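Frequently Asked Questions: Prendavus Shared Laboratory, Flillemley Campus

The following information is provided for external organisations and enrolled researchers seeking access to the Prendavus Shared Laboratory. It should be read together with the Conditions of Use.

Who may apply for access?
Applications are accepted from research staff, postgraduate students and small enterprises registered in the Flillemley or Ustberg districts. Undergraduate students may attend only under the supervision of an approved user.

How are bookings made?
Bookings are lodged through the online calendar once an induction has been completed. A single booking may not exceed 4 hours. Requests for longer periods must be submitted in writing to the Access Office, Room 464.

How are positions identified?
Each position is known by a short code, which must be quoted on the booking form and on any fault report. Codes are not transferable between rooms.
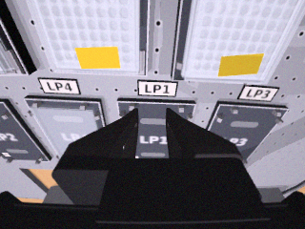
Plate marked LP1.

What fees apply?
A refundable deposit of $300 is payable on approval. Hourly charges are set out in the fee schedule, which is revised each July. Consumables are invoiced separately – users who supply their own must declare them beforehand.

May I store samples between bookings?
Short-term storage is available on request. All containers must be labelled with the user's name, the contents and the date of disposal. Unlabelled items will be discarded without notice.

What are the requirements for bench use?
Benches are to be left as they were found. Food and drink are prohibited in all laboratory areas, and enclosed footwear is mandatory.

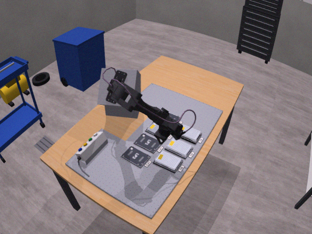
Cancellations and changes

What notice is required?
Cancellations must be received at least two working days before the booking. The full hourly charge applies where less notice is given, except in cases of illness or closure of the campus.

Can a booking be moved to the Ustberg site?
Yes, subject to availability. Inductions completed at Flillemley are recognised at Ustberg, although a separate access card is required.

Is parking available?
Visitor parking is located off Lie Street. Permits are issued at reception – please have your vehicle registration ready.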